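Workshop tips: teaching a flat-object pickup with a hand-held gripper

Flat items on a flat surface are the hardest things to demonstrate well. A few settings and habits save a lot of discarded takes.

Surface. Wipe the table before each session. Dust changes how far a book slides when pushed.

Approach. Come in low, with the fingers open wider than you think you need. Stop short of the edge, hold for one second, then move in. Rianne Smits logs the pause as its own step, and it makes trimming easier.

Speed. Keep it at 50 mm per second or less near the object. Fast wrist turns blur the camera view and the take is lost.

Pads. Check the foam before you start. Torn corners catch on thin covers and shift the contact point. We swap pads after 300 grasps, sooner if a flap lifts.
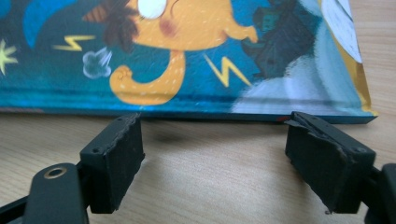

Hardcovers are a good first object. The board is stiff enough to take a pinch along one edge, and paperbacks can wait until the hardcover takes replay cleanly. Turn the book a little between takes, 6 positions per set.

If you drive the arm by remote control instead, halve the speed and rest your elbow on the bench. Save failed grasps in a separate folder.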